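Burkberg Room Tasks: Progress Report
2023-09-09
Prepared by the software group for Himix

Where we are

This report covers the control and perception software for the hotel room tasks, from the February review up to today. It has been our best stretch so far. The planner that used to stall whenever two arms had to share a small space now gets through most jobs without help, and we have moved from the lab bench to real furniture in the Burkberg test room.

Recorded runs

We set out to collect 1000 recorded runs by the end of the grant year and have 631 in the store. Of those, 382 use the new logging format, where joint positions, gripper force and camera images all share one clock. That shared clock has changed how we work! Before, a failed grasp meant an evening of lining up files by hand. Now we scrub through the run in the replay tool and see what the controller believed at the moment things went wrong.

The older runs are being converted. Most come across cleanly, but a few have gaps in the force data and we will leave those out of training.

Perception

Cords gave us the most trouble and also the most fun. Our first cable model treated every cord as a smooth curve, which suited charging cables and did badly on coiled ones. The new version labels coiled cord as a thick soft band and gives the planner a keep-out zone around it, which grows as the cord stretches. It runs fast enough to update while the arms are moving.

Small buttons are the other big item. The head camera finds the keypad, then hands over to the camera on the arm for the final approach. The handover used to produce a small sideways jump in the target, and we traced it to a stale calibration file being loaded at startup. The loader now checks the file's date and refuses to start if it is out of step with the arm.

Planning and control

The desk telephone task brings all of this together: lift the handset, keep it clear of the base, and press keys while the cord hangs between the two. The planner treats the raised handset as a fixed hold and plans the pressing arm around it. For the press itself we switched from position control to a light force target, so the fingertip slows on contact and stops pushing once the key gives.

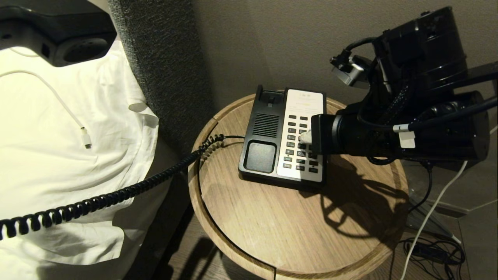 Still open

Shadows on the tabletop. An arm reaching over the table can darken the keypad enough to lower our confidence score, and the controller then waits longer than it needs to. We are adding shadowed examples to the training set.

Loose cables on bedding. White cable on white fabric is still missed too often, and we have no fix we like yet.

Next period

Finish the remaining runs and close out the file conversion.
Merge the shadow work into the main branch.
Release version 9 of the replay tool, with side-by-side playback.
Give the Sales team at Himix a read-only login, as they asked, so they can follow runs without waiting for us to export them.

We do not need any change to the budget for this work.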